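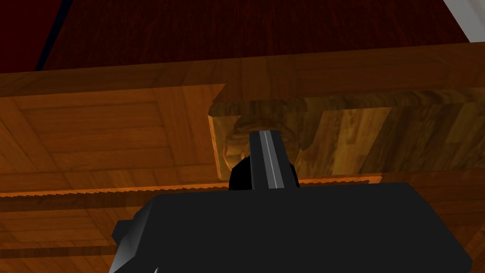

Second-hand furniture is having a good year in Clisudach, if you ask the woman who runs the shop on the main street. She'd rather not be named. "Small town, I owe people money," she says, laughing. We talk between customers, and there are plenty. Wooden cabinets go first. Warm orange-brown, round wooden knob, that sort of thing. "People want a knob they can grab. Had a couple drive 2 hours from Widinia for one."

Prices? Up. A dresser that sat all winter went in May for $820. "I'd of taken half." She doesn't polish much, doesn't paint anything. Grey paint ruined a whole decade of good timber, she reckons.

Deliveries are the headache. One van, 11 drop-offs last week, and a flat tyre out past Trolten.
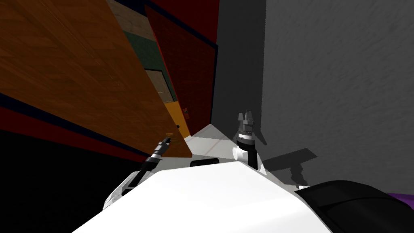 "You measure the hallway. Then you measure it again, becuase they've told you wrong." She charges extra for stairs now. No complaints so far.

Will it last? A shrug. She's seen pine come and go twice. Phone rings, somebody after a bookcase. "Closing at 2 today," she tells them. It's quarter to.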